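**Butcher block** is a kind of solid wood slab made by gluing strips or blocks of timber together under pressure. It is used for worktops, chopping boards, tables and workbenches. The name comes from the heavy blocks once found in butchers' shops, which had to stand up to cleavers and daily scrubbing.

## Types

Three forms are common. In *end grain* block, short pieces stand upright so that the cut ends of the fibres form the surface. A knife edge slips between the fibres, and the marks tend to close up again. *Edge grain* block is made from long strips laid on their sides, and is stiffer and cheaper. *Face grain* block shows the broad side of each board and marks most easily.

Maple, beech, oak and birch are the usual timbers. Pale woods are often chosen for work surfaces, as small parts and spills show up well against them.

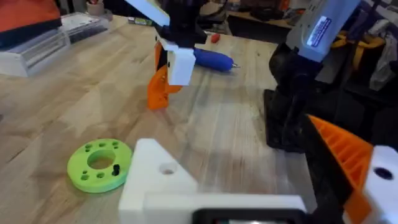

*Light wooden butcher-block workbench with streaked grain*

## Making

The timber is dried, planed and cut into strips, which are spread with glue and clamped. After the glue has cured, the slab is sanded flat and its edges are trimmed. Tops for kitchens are often 26 mm thick, while bench tops may reach 49 mm or more. The Rondberg works at Kastthorpe made both sizes and sold its offcuts as bread boards.

Harish Poduval, in his handbook *The Glued Bench*, advises leaving a new slab in the room where it will be used for 21 days before fixing it down. Wood swells and shrinks across the grain as the air changes - a wide top screwed tightly to its frame may split. Slotted brackets allow it to move.

## Finish and care

Boards used for food are normally treated with mineral oil or a mix of oil and beeswax. Workbenches may be given hard wax oil or varnish, which resist stains better but are harder to patch. Standing water should be wiped up, and a slab should never be left to soak. Light scratches can be sanded out along the grain and the bare patch oiled again.

## See also

- Chopping board
- Workbench
- Wood glue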